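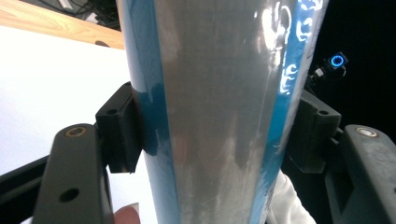 Silver and blue wrapping, small white print.

Opinion > Food & Shopping > Packaging
4 min read
Search articles Search Clear

Bring back the plain packet. There, said it.

I went in for three things last month. Biscuits, rice, washing powder. Came out with a headache and the wrong rice. Every packet on the shelf was shouting. Foil, shine, a swoosh, a word like "moments" where the word "rice" ought to be. And the actual information, the stuff you need, printed tiny and pale on something that bounces the light straight back at you.

My neighbour Magdolna Gulyás is long-sighted and does her shopping with a magnifying glass. She has an allergy. She stands in the aisle at Berge tilting things back and forth under the strip lights till the ingredients show up. Sixteen minutes for one bag of shopping, she told me, and she was cross about it. So am I.

I know the argument. Shiny sells. Joaquín Urrutia, who used to draw labels for a living, put it to me bluntly — if yours is the dull one, yours gets left behind. Fine. But everybody's is shiny now. So who's winning? The whole shelf glitters and I can't find the oats.

And then the bin. Is it foil? Is it plastic pretending to be foil? The council leaflet says scrunch it and see if it springs back. I'm a grown woman scrunching wrappers over the sink in July with the window open. Half of them sort of spring. What do I do with sort of?

Not asking for grey boxes. Colour is lovely, I like a nice tin as much as anyone. Just matt paper where it will do, dark letters on a pale backround, big enough to read at arms length. Name of the thing at the top. What's in it underneath. Which bin.

Wumetti did a plain range for a while, brown paper, black type. I bought the lot. Gone by spring. I wrote to them and got a voucher back, in a shiny envelope. Still haven't spent it.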